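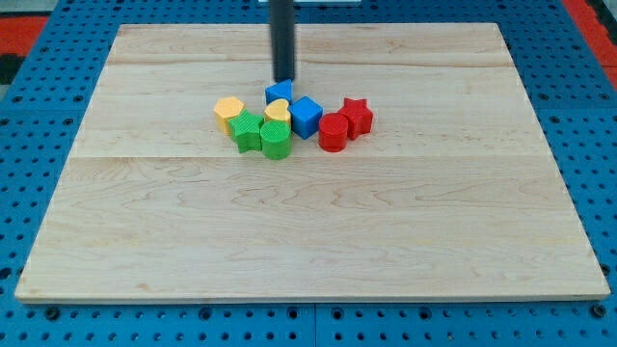

What does one row in the Firstead table stand for?

One row is one reading of one rain gauge over one reporting interval. Gauges that sent nothing for an interval have no row for it, so gaps have to be found by comparing timestamps against the interval listed for the site.

Firstead Rain Gauge Records
README for release 4
Maintainer: Virgilio Policarpio
Last edited January 8, 2020

Contents

readings.csv, the main table
sites.csv, one row per gauge site
flags.csv, the quality codes and their meanings
changes.txt, edits since the first release

All files are UTF-8 with Unix line endings. Fields are separated by commas. Text fields are quoted only when they contain a comma.

Coverage

The records come from tipping-bucket gauges at three sites: Sellgate, Catacutan and Claswood. Sellgate is on open pasture. Catacutan is on a flat roof and catches less than it should in strong wind. Claswood is in a forest clearing, and leaf litter blocks the funnel there most autumns.

Columns in readings.csv

site_id: text. Matches site_id in sites.csv.
time_end: the end of the interval, in UTC. Local time is not stored. Users who need daily totals by local day must shift the timestamps before grouping.
depth_mm: rainfall depth in millimeters. A dry interval is stored as 0. An empty field means the logger reported but the value was rejected.
tips: integer. Raw bucket tips before calibration.
flag: one-letter code, see below.

Columns in sites.csv

site_id, name, elevation_m, interval_min, bucket_mm, notes

The interval is 5 minutes at Sellgate and Catacutan. Claswood logs hourly to save battery, and its peak intensities should not be compared directly with the other two.

Quality flags

G: good, passed all checks
S: suspect, value kept
B: funnel or bucket blocked, value removed
M: maintenance visit, value removed
F: possible snow or ice in the funnel, value kept

The gauges are not heated. Snow collects in the funnel and is recorded when it melts, sometimes days later. Most F flags fall in February. For winter work, sum over long periods or drop the F rows.

Processing

Tips are converted to depth using the bucket size from the last calibration. No wind correction is applied. No gaps are filled. Duplicate rows from logger resends are removed, and the first copy received is kept.

Blockage is checked by hand. A gauge that reads zero through a storm seen at another site is marked S, then changed to B if the next visit log mentions debris. Short blockages between visits have probably been missed at Claswood.

Loading the data

The main table fits in memory on any recent laptop. If it must be read in pieces, chunks of up to 2,000 rows work well with the sample script. Set the type of site_id to text before loading. Some spreadsheet programs read the codes as numbers and strip the leading zeros.

Known problems

The Sellgate logger clock drifted during release 2. Times were corrected by linear interpolation between visits. The affected rows are listed in changes.txt.

Catacutan was moved to the other end of the roof after the parapet was rebuilt. It keeps the same site_id, and the notes field gives the first reading at the new position. Treat the two periods as separate series for trend work.

The tips column is blank for the earliest Claswood rows. Only the converted depth was saved at the time.

Corrections

Send the site_id, the time_end value and a short note on the error to the maintainer. Accepted corrections go into the next release. Published files are not edited in place.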